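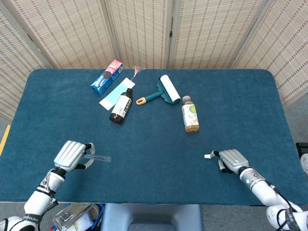
From: Zoriana Melnychuk
Date: Wed 4 September
Subject: Re: Vultar hand package, is it worth the price?

Melaniia Dovhaniuk wrote:
> We are comparing the Vultar hand package with the Ferreira one.
> Can it handle small glass parts with two hands? The sales page
> shows only boxes and cups. Also, how is the support? We have
> budget for one set and I must answer my boss soon.

Dear Melaniia, dear all,

We have the Vultar package at Bravska since June, so I can answer a part of this. I have no experience with Ferreira.

Our main test is the test tube and its cap. The left hand holds the tube level, the right hand brings the cap, and both meet over the middle of the table. We leave other things lying at the back: a toothpaste box, a bottle of dark sauce, a lint roller, a drink. I recommend you do the same in your trial, for the vision part of the package must find the tube among ordinary things. Clear glass on a blue-gray cloth is not easy for it.

The grip on glass is good after you lower the force. The default setting was too strong for our taste, and I would ask Vultar to change it. We now use level 3 of 8.

In the picture from the chest camera you can see how the cap is held, at the tip of one finger, with the open end to the left.

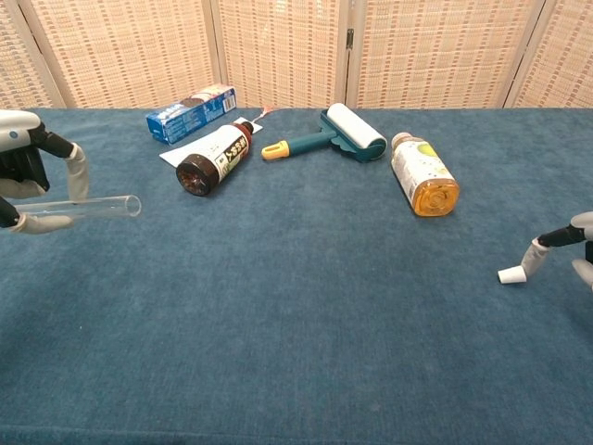 Support and price

The support answers by e-mail only. Our longest wait was 17 days, for a question about calibration. The manual has 100 pages and the chapter on two-hand work is the weakest one. We bought the extra training from Tesislow and I think it was money well spent, but please ask them for the price before you promise something to your boss.

If your parts are smaller than a tube cap, I can't say. Send me the dimensions and I will look at what we have in the lab.

Best regards,
Zoriana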